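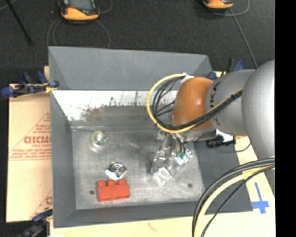 Fig. 8. Metal bin with sloping sides, worn floor.

Section 4. Setting up the audio guide for the abbey church at Clivstead

Before you begin, charge the handset fully. The guide has 429 short recordings, and the first loading needs 900 MB of free memory.

1. Press and hold the side key until the Clistach sign comes on the display.
2. Choose your language, then choose "Abbey church and cloister".
3. Stand at the west door and enter 362. You should hear the bell, and after it the introduction by Algirdas Vasiliauskas.
4. Set the volume while the introduction is playing. The church has a long echo, so keep it low.
5. Walk to the Stallen chapel and enter the number written on the small plate beside the step.

Note: The recordings for the Eder crypt were renewed in July. If you hear the old text about the pilgrims' stair, update the handset and repeat step 2.

Note: The numbers follow the order of building — oldest part first — and do not follow the shortest way through the church.

CAUTION: Do not use the loudspeaker during a service. Connect the earphone before you enter the choir.

CAUTION: The crypt floor is uneven. Stop walking when you enter a number.

To finish, hold the side key again until the display goes dark.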